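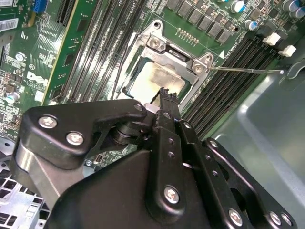 3 min read

Gripper notes from the bench at Irnent, thread. We have two sets of fingertips to choose between for CPU handling, the stock Areck tips and a narrower pair from Engelbrecht. Same arm, same wrist camera, same controller. The first thing I look at is how the tips sit at the edge of a chip that's still in its bracket, with old thermal paste smeared over most of the lid. Serrated ends help there. They also wear, so I check them every Tuesday.

2/ Grip force is set in the Stisesis controller on a scale up to 1,000. Both sets of tips started at 30. The stock pair was fine at that. The narrow pair wanted less, and I ended up at 10.

3/ Camera placement matters more than I expected. The wrist view is good for the last bit of travel. For judging height over the case I still go to the fixed view.
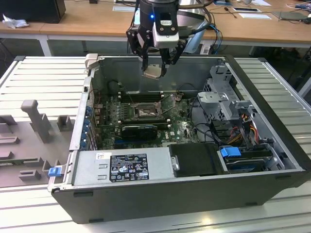
Gripper over the open tower, socket empty, retention frame up.

4/ Cases are the hard part. On a bare board either set of tips would do. Inside a tower you have the drive cage, the power supply and a lot of cable to stay clear of, and wide finger joints use up that room fast.

5/ So I went through the approach angles again with a chip held over the open socket. 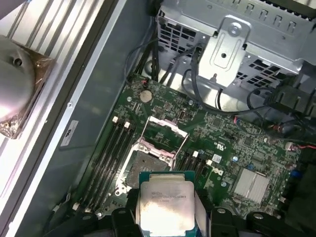 6/ Straight down is the simplest path, but the fingers hide part of what the camera needs. Tilting the wrist gives back some view and costs some clearance. I settled on a small tilt — same value for both sets of tips, to keep it fair.

7/ Glare is the other problem. A clean heat spreader throws light straight back at the lens. Lowering the exposure fixed the chip and made the socket too dark, so I moved the lamp.
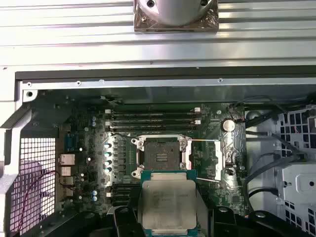 CPU in the fingers, just below the socket in the wrist view.

8/ Where I am now: narrow tips for lifting out, stock tips for placing. I'd like one set for both. Next is a 2 mm longer version of the narrow pair, due in October. Force settings will have to be redone for those.

Contact | © Irnent bench notes | Back to top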